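News > Local History > Railroads

Cliltora tunnel to open for walkers in June, but only halfway

Last updated: 4:40 p.m.

The old railroad tunnel on the Kikard to Cliltora branch will open to the public in June, the county confirmed this afternoon. Half of it, anyway. Walkers will be let in at the Cliltora end as far as a steel gate at the midpoint, then back out the way they came.

The bore is 1,710 feet long and has been shut at both ends since the track came up. Brick lined for most of the way, bare rock for a stretch near the middle where the original crew hit something hard and evidently decided it would hold itself up. It has. The bricks are the problem.

Engineers from Zariņš went through last fall and again this spring. Their report, posted on the county website this morning and then taken down and then posted again with the maps the right way up, says the Cliltora half is sound once loose brick is picked off the roof and two drains are cleared. The Kikard half is another matter. Water is getting in behind the lining from an old construction shaft, and a section of the east wall has bulged. No walking under that until it's fixed, the report says, and no date for a fix.

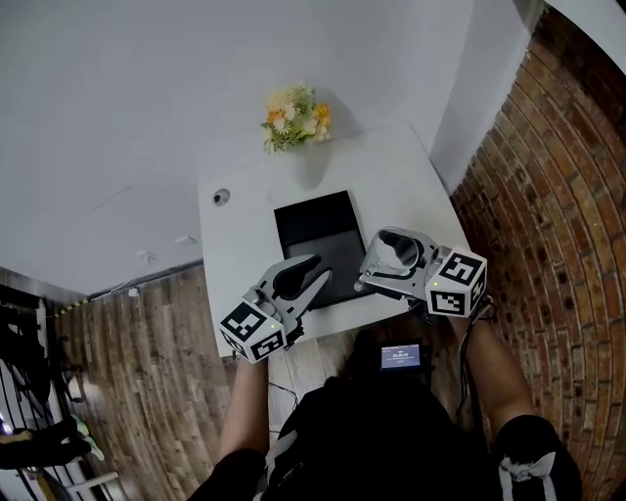
So a gate. It goes in at one of the refuges, the little arched recesses where track workers stood to let a train by. Most of these are still there and most still have whitewash on them. One has a shelf cut into the back, which the report notes and doesn't explain.

The gate has bars, no solid panels, so air can move and so can bats. There are bats. The survey found them mainly at the wet end, and the Kikard portal stays sealed through the winter whatever happens with the wall.

Getting there. The trail will start from the old freight yard at Cliltora, behind the feed store, and follow the trackbed up to the portal. Surface is crushed stone, fine for strollers, less fine for road bikes. The grade is gentle, as you would expect from a railroad. Gravel parking for now. The paved lot shown on the plan is in next year's budget and may or may not stay there.

Hours will be 8 a.m. to 6 p.m. to begin with. No lights inside. The county priced them and dropped them, so bring a flashlight. Reflectors are going on the walls at knee height, and there will be a painted line down the middle which is supposed to keep bikes and people apart.

The branch ran seven miles from the junction at Kikard to Cliltora and lost money for most of its life. It was built to bring stone down from the quarries, and the quarries began closing not long after the rails got to them. Passenger trains went first. Freight hung on with a couple of trains a week, then one, then one when somebody asked. When the track was lifted the scrap crew took the rail and left a lot of the ties where they lay, roughly 1,000 of them, and those had to be hauled out before any stone could go down. Some are stacked by the yard now. Please don't take them for garden beds, the county says, they are soaked in creosote.

A few things from the line are staying put. The mile marker outside the Cliltora portal, which leans. The base of a signal, four bolts and a lump of concrete. A cast iron plate on the portal itself with the tunnel number on it, painted over so many times that you have to read it with your fingers. A platelayers' hut — section hands' hut, if you like — stands roofless a little farther along, and will get a fence and a sign. 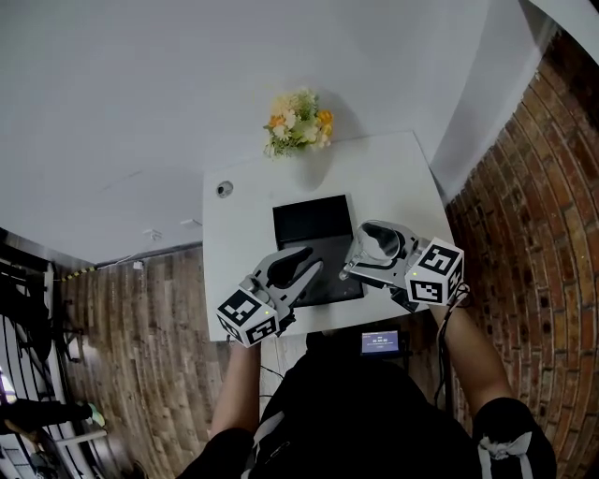

A gripper in each hand at the white table.

What isn't staying is the water tower at Kikard junction. That one is down already. The landowner had it pulled over the winter, legally, and the stone footings are all that's left. People who wanted the trail to start from that end are sore about it, and about the gate. A petition asking the county to fund the whole tunnel now instead of later has 3,308 signatures, which is more than live in Cliltora.

The county's answer so far is that it would like to do the whole tunnel too. The wall repair has been priced by Zariņš at more than everything else on the trail put together, and the grant covering the first phase can't be spent past the midpoint gate. A second application goes in later this year. If that comes through, work on the shaft would start the following spring, after the bats have gone, and the gate would come out when the wall is done.

Work at the Cliltora end is with Jerko, the contractor that did the two small bridges lower down. Crews have been on the portal since early spring. The retaining wall to the left of it has been repointed, the ivy is off, and the drain that used to turn the cutting into a pond every March is running agian. Scaling the roof, meaning a person on a lift knocking at each brick with a bar and listening to it, is the slow part. Jerko says it is on schedule and that the loose patches were fewer then expected.

The cutting stays closed until opening day. Fence and signs are up. There has been some climbing over, judging by the footprints, and the county asks people to stop, there is a lift and open drains in there.

One open question is the name. The tunnel was only ever a number in the railroad's books, and locally it is the Cliltora tunnel at one end and the Kikard tunnel at the other. The trail signs have been ordered with just "Tunnel" on them.

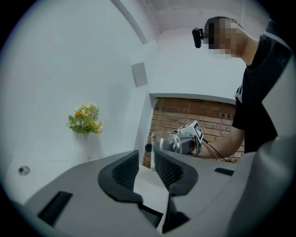
One reader in Kikard wrote in to say the halfway plan gets things backward. The old junction is where the history is, the reader argued, with the platform edge still in the grass and the curve of the main line plain to see, and a visitor who turns round at a gate in the dark will never know any of it is there. "Put a sign on the gate at least," the message went on. "Tell them what they're missing and how to drive over."

The county said a map board at the gate is being looked at. It would show the whole branch, both ends, with the junction marked. The wording isn't settled.

Comments on the trail plan can be left at the Cliltora library desk or on the county website until the end of the month. The Zariņš report is there as well, 40-odd pages if you skip the photos of drains. Dogs are allowed in the tunnel on a leash. Horses, not yet decided.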